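Weniger Salz in der Kantine: Ostis verspricht viel und belegt wenig

Aktualisiert um 14.20 Uhr

Der Kantinenbetreiber Ostis will ab August in 12 Betriebsrestaurants die Salzstreuer von den Tischen nehmen. Wer nachwürzen möchte, muss dann zur Ausgabe gehen und dort fragen. Dazu gibt es zu jedem Mittagessen kostenlos ein Stück Obst. Das Unternehmen spricht in seiner Mitteilung von einem „Durchbruch für die Gesundheit am Arbeitsplatz“. Das ist ein großes Wort für eine Maßnahme, deren Wirkung bislang allein das Unternehmen selbst gemessen hat.

Grundlage der Ankündigung ist ein Versuch in Drorelcombe. Im dortigen Verwaltungszentrum, in dem Ostis mittags 700 Essen ausgibt, standen über mehrere Wochen keine Streuer auf den Tischen. Der Salzverbrauch sei „deutlich gesunken“, heißt es. Um wie viel, steht nirgends. Auf Nachfrage unserer Redaktion verwies die Pressestelle auf eine Auswertung der Beratungsfirma Felel, die noch nicht veröffentlicht sei. Ein Termin dafür wurde nicht genannt.

Felel hat für die Auswertung nach eigenen Angaben 500 Fragebögen verteilt und 400 zurückbekommen. Für eine Kantinenbefragung ist das ein sehr guter Rücklauf. Nur wurde darin offenbar nach der Zufriedenheit gefragt und nicht danach, was die Leute tatsächlich gegessen haben. „Ich achte seit dem Versuch bewusster auf meinen Salzkonsum“ lautet eine der Aussagen, denen man zustimmen konnte. Wer an der Kasse einen solchen Bogen in die Hand bekommt und ihn beim Nachtisch ausfüllt, wird selten das Gegenteil ankreuzen. Eine Vergleichskantine, in der alles beim Alten blieb, gab es nicht.

Unklar bleibt auch, was mit dem Salz ist, das schon in der Küche ins Essen kommt. Brot, Wurst, Käse, Brühe und Fertigsoßen liefern in einer gewöhnlichen Kantine den weitaus größeren Teil. Der Streuer auf dem Tisch spielt daneben eine eher kleine Rolle. Ob die Rezepturen geändert werden, wollte Ostis nicht sagen, sie seien „Teil des laufenden Qualitätsprozesses“. Man darf das wohl als Nein verstehen, jedenfalls bis etwas anderes auf dem Speiseplan steht.
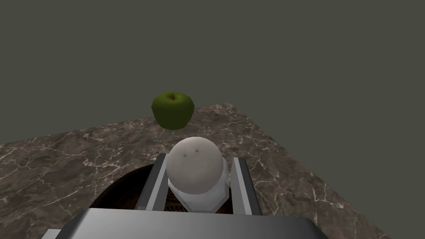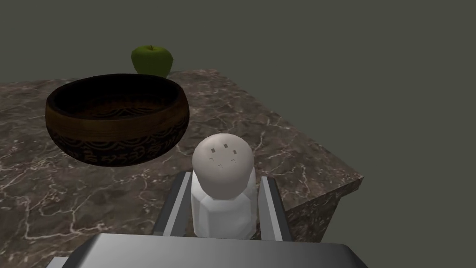
Beim Obst ist die Lage kaum besser. Ostis rechnet vor, dass mit dem kostenlosen Stück zum Essen der Obstverzehr in der Belegschaft zwangsläufig steige. Gezählt wird dabei allerdings, was ausgegeben wird. Ein grüner Apfel wie der auf den beiden Bildern gilt in dieser Rechnung als gegessen, sobald er auf dem Tablett liegt, auch wenn er danach bis zum Feierabend neben der Tastatur bleibt oder im Müll landet. Zahlen zum Rücklauf an der Geschirrabgabe, die diese Frage einigermaßen klären könnten, wurden in Drorelcombe nicht erhoben. Dass sich ein Apfel und ein Salzstreuer auf demselben Tisch durchaus vertragen, wie auf dem zweiten Bild, scheint in der Planung niemand erwogen zu haben.

Bleibt die Frage, wer bezahlt. In der Mitteilung ist von einem „Geschenk an unsere Gäste“ die Rede. In den Unterlagen, die Ostis seinen Auftraggebern geschickt hat und die der Redaktion vorliegen, liest sich das etwas anders. Dort ist eine „Anpassung der Menüpreise im Rahmen der allgemeinen Kostenentwicklung“ vorgesehen, und zwar zum selben Zeitpunkt, zu dem das Obst eingeführt wird. Eine Höhe wird nicht genannt. Das Unternehmen bestreitet einen Zusammenhang und erklärt, die Preise würden ohnehin regelmäßig überprüft. Dann wäre es ein recht günstiger Zufall.

Der Konkurrent McKinnon hat vor einiger Zeit etwas Ähnliches versucht und Portionstütchen statt Streuern ausgelegt. Auch damals war von weniger Salz die Rede. Nach einigen Monaten standen die Streuer wieder da, weil die Gäste sich die Tütchen gleich handvollweise nahmen und der Müll zunahm. McKinnon äußert sich heute zurückhaltend und teilt mit, man habe „wertvolle Erkenntnisse gewonnen“. Welche das waren, ließ das Unternehmen offen. Ostis kennt den Fall nach eigenen Angaben, hält ihn aber für nicht vergleichbar, da man ja keine Tütchen anbiete.

In Drorelcombe selbst gehen die Meinungen auseinander. Der Personalrat des Verwaltungszentrums hat den Versuch zunächst begrüßt, verlangt inzwischen aber, die Daten einsehen zu können. Mehrere Beschäftigte berichten, sie hätten in der Zeit einfach einen eigenen Streuer in der Schreibtischschublade gehabt und mit nach unten genommen. Wie viele das waren, weiß man nicht, und in den Fragebögen kam das Thema nicht vor. Ostis nennt solche Berichte „Einzelfälle“. Auch dafür hätte man gern einen Beleg gesehen. Andere Beschäftigte sagen, sie hätten das Fehlen der Streuer nach der ersten Woche kaum noch bemerkt, beschweren sich aber über die Schlange an der Ausgabe. Die sei länger geworden, weil zwischen Suppe und Hauptgericht nun ständig jemand nach Salz frage.

Gegen weniger Salz ist im Grunde wenig zu sagen, gegen ein Stück Obst am Mittag auch nicht. Ein Betreiber, der seinen Versuch zum Vorbild für die ganze Branche erklärt, sollte aber mehr vorlegen können als eine Zufriedenheitsumfrage und eine unveröffentlichte Auswertung. Einfach wäre es: den Einkauf von Salz vor und nach der Umstellung offenlegen, dazu die Salzgehalte der zehn meistverkauften Gerichte. Beides müsste in der Warenwirtschaft ohnehin erfasst sein. Auf die Frage, ob man dazu bereit sei, antwortete die Pressestelle, man nehme die Anregung gern mit.

Die Umstellung in den 12 Betriebsrestaurants soll nach den Sommerferien abgeschlossen sein. Welche Häuser es sind, will Ostis erst mitteilen, wenn die Auftraggeber zugestimmt haben. Der Personalrat in Drorelcombe hat für seine Anfrage zur Felel-Auswertung bisher eine Eingangsbestätigung erhalten.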